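**Irwood Hall kitchen to reopen in November**

The shared kitchen at Irwood Hall will reopen to residents in November, following 4 weeks of cleaning and sorting. The work was carried out by the Gundimmont Housing Trust after residents asked for more usable storage and a clearer arrangement for washing up.

Roughly 400 pieces of crockery, cutlery and small kitchenware were taken out of the cupboards and checked. Chipped plates and cracked bowls have been withdrawn from use. Sound items have been washed and will be returned to the kitchen, with any surplus offered to the Trust's other house at Fernard.

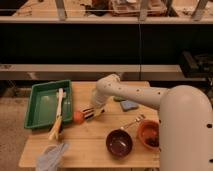 *Bowls, a spoon, a blue sponge and a green tray on the table at Irwood Hall.*

Under the new arrangement, each of the 19 households using the kitchen will be given its own section of shelf. Shared items, including serving bowls and washing-up brushes, will be kept together near the sink. Residents are asked to wash and dry these after use and to put them back on the same day.

"The kitchen is used from early morning until late in the evening, and people were spending too long looking for a clean bowl," said Annunziata Tedesco, Housing Services Manager. "We have kept the changes simple so that they can be followed by anyone coming in to cook."

Cloths and sponges will be replaced every 2 weeks. A list of the withdrawn items is available from the office, and residents who believe that something of theirs has been removed should contact staff before the kitchen reopens. Until then, the smaller kitchen in the Tzavaras wing remains open until 9 pm.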